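Soaked oats

Soaked oats are rolled oats left to sit in something wet until they go soft, and eaten without any cooking at all. Most people now call them overnight oats. I've kept this page on my site for a good while and add to it whenever I learn something, so it's part encyclopedia entry and part me nattering about breakfast. Last updated 6 April 2020.

Name

You'll find the same bowl of food called overnight oats, soaked oats, cold porridge, fridge oats and, in my house, slop (said with love). Bircher muesli is a close relation, and some would say it's the parent of the whole lot. The Swiss original had far more apple in it than oat, which always surprises people who only know the creamy hotel buffet version. I use "soaked oats" here since plenty of mine never see a whole night – I've been known to make them after lunch for tea.

Basic method

The usual mix by volume is one part oats to one part liquid, with a bit of yoghurt on top of that if you like it thick. I weigh mine because I'm fussy: 70 g of oats, 100 ml of milk, and enough plain yoghurt to bring it all together. Stir well, scrape down the sides, put the lid on and leave it in the fridge. It's ready when the oats have no bite in the middle. Mine get nine hours if I go to bed at a sensible time and rather fewer if I don't.

Give it another stir before eating. It will look too stiff and you'll think you've got it wrong, but a splash more milk sorts it out.

Types of oat

Rolled oats, the big flat ones sold as jumbo, keep some chew and are what I'd tell anybody to start with. Ordinary porridge oats are smaller and give a smoother bowl. Instant oats turn to paste, though my youngest prefers them like that and I've stopped arguing. Pinhead oats are whole groats chopped into bits, and I find them hard going cold – they stay gravelly for ages, and even after a full day there's a fair bit of jaw work involved.

Oatmeal, meaning the ground stuff, is lovely stirred in by the spoonful to thicken things up. In the shop at Pemdale you can buy it in three grades from big bins, and the medium one is my favourite. I bring home far too much of it every September when I go up for the week.

Liquids

Cow's milk is the standard. Oat drink works but can go a bit slimy, almond drink is thin and pleasant, and tinned coconut milk makes something so rich that I can only manage half a bowl. Apple juice is the old-fashioned choice and I wish more people would try it! Water is perfectly fine too, with a pinch of salt, and that's how my gran had hers.

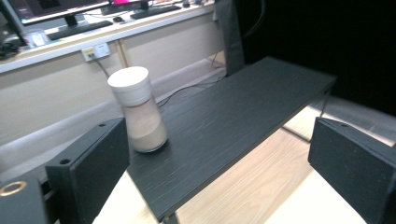 Deirdre's Kitchen Notes, a blog I read most weeks, disagrees with me about juice: it makes the oats taste of packed lunches, the argument goes, and anyone wanting apple should grate a real one in at the last minute and squeeze a lemon over it. I can see the sense in that. I do both, if I'm truthful, and the lemon is a good tip whichever way you go.

Additions

Seeds are best put in at the start. Chia soaks up a huge amount, so go easy, and add extra milk to make up for it. Linseed is gentler. Raisins and chopped apricots also want to go in early – they plump up overnight and sweeten everything round them, and I haven't needed sugar or honey since I worked that out.

Nuts are better late. A walnut that has sat in milk all night is a sad thing. The same goes for granola, toasted coconut and anything else you bought for its crunch. Fresh berries can go either way, but frozen ones I always put in the night before so that they thaw and bleed purple through the bowl.

Spices I like: cinnamon, cardamom, a tiny bit of nutmeg. Cocoa needs mixing with a little of the milk first or it sits there in dry lumps.

Jars and tubs

Any lidded pot will do. I started with old jam jars and still use them, though the narrow necks are a pain to stir in. For taking to work I have a wide tub made by Brosent, and its lid has never leaked in my bag. The Posier one I had before that was prettier and leaked constantly. Leave a gap at the top whatever you use, as the mixture needs room to be stirred.

Keeping

Plain soaked oats with milk are good for two or three days in the fridge, to my taste, and get softer each day. With grated apple or sliced banana in, I'd eat them the next morning. They shouldn't be left sitting out in a warm kitchen, as there's milk in there. If it smells sour in a way that yoghurt doesn't, bin it.

As for filling you up, my own bowl with yoghurt, raisins and a few walnuts comes to 416 calories by my sums, and it lasts me until lunch.

Variations

A warm version is made by heating the soaked oats gently in a pan, and it takes barely any time because they're already soft. There's also a baked one, where leftover oats get an egg beaten in and go into a greased dish until set. Kazemi, the café by my bus stop, does a savoury bowl with cucumber, dill and salted yoghurt. I was very doubtful about that and now order it more than anything else on the menu.

See also: porridge, Bircher muesli, cranachan, flapjacks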